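# Budget for the dull parts first

When people plan to buy a robot arm, they budget for the arm. I did the same at Nedley. We had one line for the hardware, one for delivery and a small sum marked "other". The small sum went in the first month.

My view now is that the arm should be the last figure you fill in. Start with the job. Ours is putting plates away, and the plates need a rack, a surface, decent light and a person nearby. Fingertips wear. Cables wear faster.

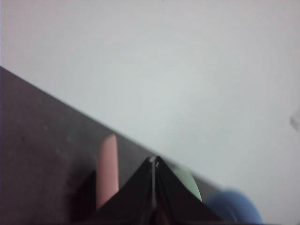

Suppliers aren't much help with this. Zorwood quoted us for an arm and a service plan, and left out spare fingers altogether. Samonte did list them, at 200 pounds a pair, and looked dearer on paper until we added everything up. I'd take the longer quote every time — it at least shows where the money goes.

Staff time is the bigger gap. We allowed 10 hours a month for setting up and resetting. The true figure was around 60, and it came out of other people's work. If a plan has no line for that, send it back.

I would also hold off on a second arm. Brorka offers a discount if you order 2 together, and it's tempting. But a second arm needs its own rack, its own plates and its own share of somebody's day. Get one working on a plain task through to May, write down what it cost, and then ask for the rest.
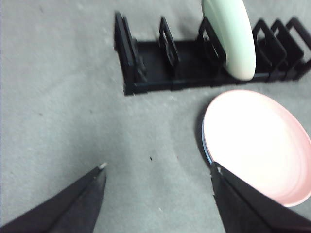 *Plate task: black rack, with the green plate in its slot and the pink one on the carpet.*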